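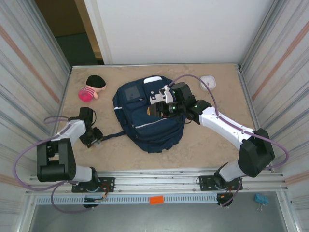

5 min read

Our project for the Fluklow design studio was about backpacks, and more exactly about what happens to a backpack before anything goes into it. We are both the kind of people who stuff things in and hope, so it was a little humbling to spend most of a term on straps. The navy strap in the photo is a good place to start, as it comes off the left side of the bag and can be lifted well clear of the rest, and that is the position we ended up recommending for the beginning of every pack. A strap lying underneath gets caught, the bag tips over, and then you are chasing it across the table (we did a lot of chasing!).

We started in February with a survey of students in the Tumness and Arkmont halls. We sent it to 3000 people and got 2168 replies, far more than we had dared to hope for, and we are very grateful to everyone who wrote in the comments box about crushed sandwiches and lost chargers. The most common complaint was that the bag will not stay open while you load it, and the second was tangled straps.

From there we tried 2 packing routines. In the first, the bag lies flat and the straps are left wherever they fall. In the second, the straps are drawn out to the sides first, then the top is opened, and the heavy books go in against the back panel. We liked the second one much better, though it does feel fussy on a Thursday morning when you are already late for class. Next time we would like to test it with rain jackets and gym shoes, which we ran out of weeks to do properly.

Related projects
A better shelf for the Fiore reading room
Lunch boxes that fit a locker
Tumness coat hooks, part 2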